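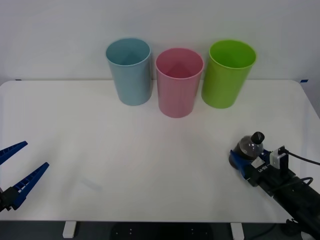
Pouring is the job I'd leave until your arms have learnt to pick things up and put them down again, and I say that as someone who started with it and spent most of August wiping up. When you do get to it, be kind to yourself over the setting out. Three plastic cups in different colours, like the blue, pink and green ones along the back of the table, let you say "pink one this time" to whoever is on the controls, and a dark drink in a clear bottle is far easier to follow than water against a white top.

A few more things that have helped us at Tultorthorpe:

- **Fill the bottle only part way.** A full one glugs, and a glug can't be taken back. We weigh ours on the kitchen scales and stop at 400 grams, bottle included.
- **Take the cap off yourself** before a pouring run. Unscrewing is a lovely task in its own right, but teach it separately, on another day, with plenty of tea.
- **Go slowly, then keep going.** If you stop halfway to think, the arm learns to stop halfway too. Have your think first, with your hands off the controls, and then do the whole thing in one easy movement.
- **Mark the table with tape** so that it goes back in the same place after you've mopped underneath. Move the cups about between goes, though - a hand's width is plenty - or you'll end up with an arm that pours beautifully onto one particular spot.
- **Rest after 50 goes.** Amber Desmet, who taught me all this over at Desham, is much stricter and stops at every fifth for a stretch, and her recordings are a good deal tidier than mine!
- **Throw out the bad ones the same day.** You'll remember which go was the wobbly one at teatime, and you certainly won't by the next morning.

For sticky splashes on the table, warm water with a drop of washing-up liquid, well wrung out, and a dry cloth straight after. Keep the wet cloth well away from the cables and switch the arms off before you start wiping.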